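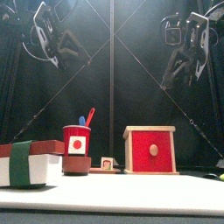
Attachment 1: box at far left, lid on, green band near the left end

Ticket 574
Opened: 4 Aug 2021
Customer: Siiri Juntunen
Product: Tikora lidded box, white with reddish-brown lid
Subject: Lid lifts at one end when band is on
Status: Solved

Siiri Juntunen wrote:
Hi! First, I love this box. I bought 2 in May and they've already taken over my shelf (in a good way). My trouble is the lid. When I put the green band on where you see it in the photo, over the lid and down the front, the other end of the lid rides up a little after a day or so. You can't tell from the picture but I can feel it with my thumb. Is the band too tight? Is it meant to go the long way?

Veikko Saarinen, Tikora support, replied:
Hi Siiri, thanks for writing! Going over the lid and down the front is right. I'd move the band though. Near one end it pulls that end down and the other end gets nothing. Could you try these:
1. Take the band off and leave the lid on overnight.
2. Check that nothing inside touches the lid.
3. Put the band back on at the middle.
If it still lifts, swap lids with your other box and tell me which one does it.

Siiri Juntunen wrote:
Did all of it! Step 2 was the one, I think. I had a roll of ribbon standing on end in there and it was just a hair too tall. Laid it flat, band in the middle, and the lid has stayed down for 9 days. I swapped the lids too and both fit both boxes, which made me very happy. Can I buy spare bands? I'd love another green one.

Veikko Saarinen replied:
Wonderful news! Yes, bands are sold singly, and green is in stock. Order the same length as the one you have. Closing this ticket, but reply any time and it opens again.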